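Getting Started with the Rulenia Tabletop Starter Pack
By Helju Grīnberga
3 April 2018
6 min read

If you have just signed up for the Rulenia trial from Cedix, welcome! I have been using it for a good while now, first on my own and then with the evening class I help run, and I still remember how lost I felt on my first night with it. The program gives you a robot arm and a cluttered table on your own computer, and you get to practice picking things up without owning any hardware at all. The guide that comes with it is fine, but it assumes you already know what you are doing, so I thought I would write down the way I teach it.

Start by installing the pack and opening the sample project. The first load is slow, so go make yourself some tea. When it finishes you will see the table and the Franka arm, and down the side the object list. Leave everything in that list exactly as it is for now. I know it is tempting to start dragging things around (I did, and spent an hour getting it all back).

Next, set up your view. I like to pull the camera up a little and look down on the table at a slant, so that the gripper and whatever lies under it are both easy to see. Save that view with a name you will recognize later. My friend Rūta Petrauskas works straight from above and swears by it, but I never can judge height that way.

Now pick your first object. Choose something chunky with soft edges. Thin things lying flat, like a knife or a spatula, are miserable to start with, and I would save them for your second week. Click the object, choose Approach, and set the hover height to 12 centimeters. Then open the jaws all the way and turn the wrist until they sit across the narrow side of the object.

Lower the arm in small steps. Six is plenty. Between steps, stop and look from the side, and if one finger is going to come down on top of the object, back up and turn the wrist a bit more. Close the jaws at the lowest force setting first, then raise it a notch at a time until the object stays put when you lift.

Once you have a grip, lift straight up and pause there before you go sideways. It feels fussy, I know, but a table with an egg and a toy car on it leaves you little room for swinging about, and that pause is your chance to check what the fingers and the thing they are holding have to clear.
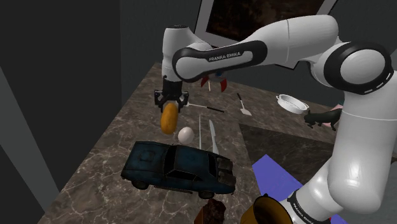 When you are happy with the height, choose Move and click the spot where you want to set the object down. Keep the speed at 3 until you trust your path. Lower it gently, open the jaws, and go straight up again before you send the arm home. Save the run under a new name so the sample stays clean.

As for whether the full version is worth paying for, I would say yes if you plan to practice most weeks. The trial lets you save only a handful of runs, and you will fill those up quickly! My one real grumble is the undo button, which takes back the arm's last move but leaves the objects where they landed, so save often.

Next time I will go through the knife and the spatula, and the trick Aivar Juška showed me for sliding a thin handle toward the table edge before you grab it.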